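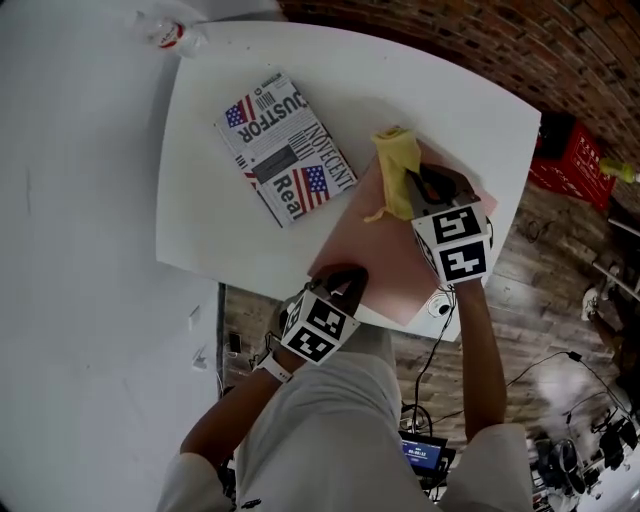
What does an energy audit of a building set out to find?

It sets out to find where the energy goes, how much of it does useful work, and which changes would pay for themselves in a reasonable time.

Building Energy Management, Unit 5: The Walk-through Audit
Course tutor: Mererid Craddock

These notes go with the second half of the unit. Read them before the Hitdale exercise and bring a calculator.

Levels of audit

A walk-through audit is the cheapest kind. One engineer visits the site, looks at the plant, talks to the people who run it and reads the bills. A detailed audit adds metering and a proper energy balance. An investment-grade audit goes further again, with costed designs that a lender would accept. We deal only with the first kind in this unit.

Before the visit

Ask the client for 3 years of electricity and gas bills, floor plans, the plant list and the opening hours. Half-hourly data is better than monthly bills where it exists. Plot the monthly figures before you go. Gas use should rise and fall with degree days. If the line of best fit crosses the vertical axis well above zero, there is a base load to account for, usually hot water, kitchens or process heat.

Check the units. Gas meters may read in cubic metres or in hundreds of cubic feet, and students mix these up every year.

On site

Start in the plant room. Note the boiler ratings, flow and return temperatures, pump settings and the state of the pipe insulation. Write down what the controls say and what the plant is doing, as the two often differ. Time clocks that were never reset after a power cut are a common find.

Then walk the occupied floors. Record lighting types, thermostat settings and portable heaters. A portable heater tells you that a room is cold, or that its occupant feels cold, and you should ask which.

Go back once after hours if you can. The night load at Cusular, the office block used in last term's example, was nearly half the daytime load, and most of it was ventilation left running in empty meeting rooms.

Simple payback

Simple payback is the cost of the measure divided by the yearly saving.

Worked example: new pump controls cost £3,000 and save £600 a year. Payback is 3,000 / 600 = 5 years.

If the controls last 15 years, the measure is worth doing. Simple payback ignores maintenance, price changes and the value of money over time. Use it to sort a long list of measures - not to justify a large spend.

Savings do not always add up. Better insulation cuts the heat demand, so a new boiler fitted afterwards saves less than it would have on its own. Work through demand first, then controls, then plant.

The report

Keep it short. Put the table of measures on the first page with cost, saving and payback for each. State your assumptions, including the energy prices used. Put meter readings and survey sheets in an appendix.

Exercise

Use the Hitdale data pack. Plot gas against degree days, estimate the base load and list the measures you would look at first. Work in pairs. Silviu Nedelcu will take the tutorial in December and will go over the plots there.

Reading

Course reader, chapters on metering and heating controls. The Thygesen case study is optional.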